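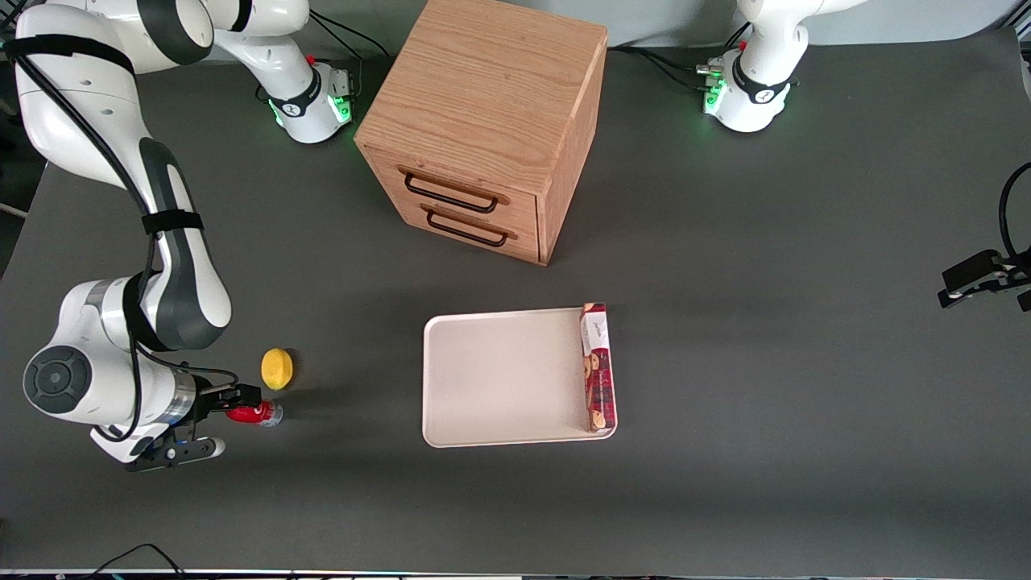
Benska opens its wrapping room to the public this June

After 7 years of packing hampers and thank-you parcels behind closed doors, gift firm Benska is letting customers come in and wrap their own! The new sessions, called Toma evenings, start at 6pm and include ribbon, tissue, tags and as much tea as anyone can drink.

The idea grew out of last winter's trial with staff and their families, when 300 boxes were laid out and 293 went home wrapped (a few of them rather beautifully). Guests can bring a present from home or fill a box from the Benska shelves, and Liesl Danzer will be on hand to teach her folded paper bow, which takes two sheets and a bit of patience.

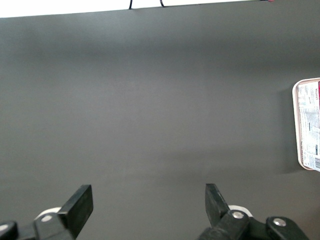 Rahel Prantl said she had come to the trial for one birthday box and left with four, and that she would be back for her sister's wedding favours.

Places can be booked at the Benska shop counter. Children are welcome with an adult.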